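Office reference > Desk storage > Compartment trays

Desk organiser tray

By Shadi Sayegh, 20/03/2026
Reading time: 3 minutes

A desk organiser tray is a shallow open container, divided by low walls, for keeping small stationery in one place. It may stand on the desktop or sit in a drawer. Common materials are plastic, metal mesh and wood. Clear plastic is often chosen for shared desks, as the contents can be checked from the side as well as from the top.

Layout

The number of compartments varies. A tray with six, in two rows of three, suits one person's supplies. Long tools such as a stapler are usually laid lengthwise in the back row, next to sticky notes and boxed items.

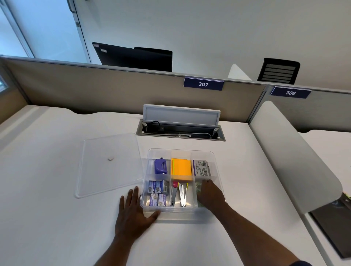 Small boxes of staples fit best when packed side by side, and are easier to find if kept apart from the staple removers. Rolls of adhesive tape need a compartment at least as wide as the roll. Pens are generally kept elsewhere, in a pot or a long drawer insert.

Lids

Some trays have a separate flat lid, lifted off by a small knob in the middle. It keeps out dust and allows a second tray to be stacked on top if the knob is low enough. While the tray is being filled, the lid is laid flat beside it.
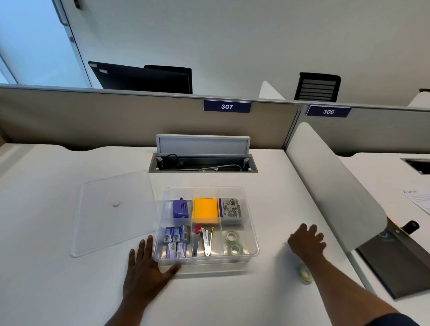 Cleaning

Clear plastic is washed in lukewarm water with a little soap and dried with a soft cloth. Abrasive pads leave scratches.

See also: Drawer insert; Pen pot; Letter tray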